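Call for participants: two-arm build at the Kozan workshop

We need people to run our home-built pair of arms on small tabletop jobs.
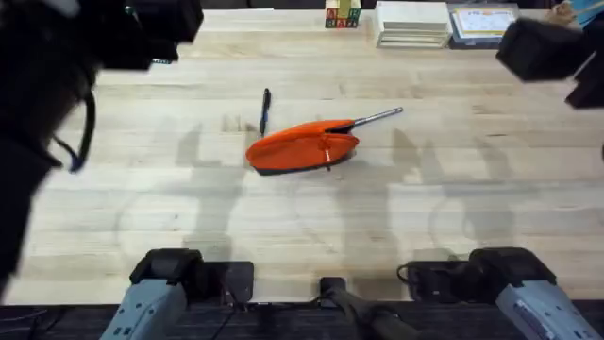

Golico asked whether beginners can apply, and yes, they can. A remark from Revau was that the first session felt slow and the second one didn't.

Sessions run 40 minutes, Friday evenings, 6 places per evening. You will pick up pens, blocks and soft cloth items and help us tune the grippers. No pay. Sign up on the sheet by the Kozan door.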